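Review: Willau 2.1, a two-arm cloth folding policy trained from demonstration
2020-04-02

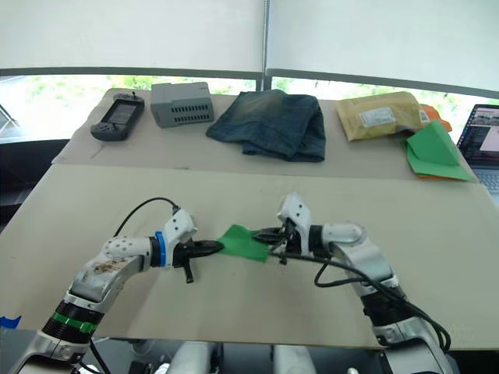 Willau is a method for learning bimanual cloth manipulation from teleoperated demonstrations. The release consists of a training package, a set of pretrained weights, and a short report. I ran it for most of February on a pair of arms with parallel grippers and compared it with Simard, the scripted baseline we had been using on the same bench. This review covers version 2.1 only.

What it does

The policy takes one head camera view, two wrist views and the joint positions, and outputs a short sequence of joint targets for both arms. The report calls these sequences "strips." Each strip is executed in part, then replanned. The older 2.0 release executed the whole strip before looking again, and the difference is easy to see on thin fabric, where a corner can slip early in the motion and the arm would carry on folding air.

The part of the method that is new, as far as I can tell, is the tension term. During training the model also predicts whether the cloth between the grippers is slack, level or taut. The labels are computed from the motor currents in the demonstrations, so no hand labeling is needed. At run time the prediction is not used for control. It only shapes the features. I was skeptical of this and trained a copy with the term removed.

Setup

Installation took an afternoon. The package expects its own calibration format, and the converter for the Nodham format drops the wrist offsets without a warning. Check them by hand before the first run. Training used the 2437 demonstrations in the Ellcombe cloth set plus 42 of our own, recorded on small towels and cleaning cloths. Fine-tuning on our recordings alone gave a policy that could grasp but would not finish a fold.

The default control rate is fine for slow work. If your arms have loose cable runs, lower the wrist rotation limit in the config. The policy was trained on arms with internal cabling and will happily wind a wrist past the point where an external bundle goes tight.

Results

We ran 100 trials per method: pick up a small cloth, stretch it level between the grippers, lay it down, fold once. A trial passed if the edges matched within a finger width.

Willau 2.1, full: 59 passed
Willau 2.1, tension term removed: 42 passed
Simard, scripted: 31 passed

The full model is better than the ablated one, and the gap comes almost entirely from the stretch. Without the tension term the arms tend to stop early, leaving a deep sag, and the cloth then lands with a ripple that the fold traps. With the term, a little sag remains, but it is small enough to lay out flat. Neither model does anything about creases already in the fabric.

The report claims a much higher pass rate than ours. Its test cloths were all one size and were placed flat at the start. Ours were dropped from a low height, and I think this accounts for most of the difference, though I did not test it separately.

Failures

Most failed trials were failed grasps. The policy is poor at telling one layer from two, and when it pinches both layers it continues through the rest of the task as if nothing happened. There is no recovery behavior worth the name. Longer training did not help: we saw no change past 2000 steps of fine-tuning, and a slight drop if we kept going.

Cloth color mattered less than I expected. Lighting mattered more. With the blinds up in the afternoon, grasp failures rose enough that we stopped and repeated the block with them down. Denim and other heavy fabric are outside what the method handles; one arm can lift an edge, but the grip opens under the load when the second arm pulls.

Documentation

Adequate for training, thin for deployment. The meaning of the smoothing parameter is given only in a comment in the code, and the value in the sample config is wrong for any arm that reports in degrees. Logging is good — every run stores the strips, the replans and the predicted tension, and the viewer lines them up on one time axis.

Verdict

Worth installing if you already have two arms and work with small, light cloth. The tension term is a cheap addition and I have since moved it into our own training code. For mixed laundry, or anything thicker than a towel, wait for a version with layer detection. Simard remains on our bench for demonstrations where repeatable motion matters more than pass rate.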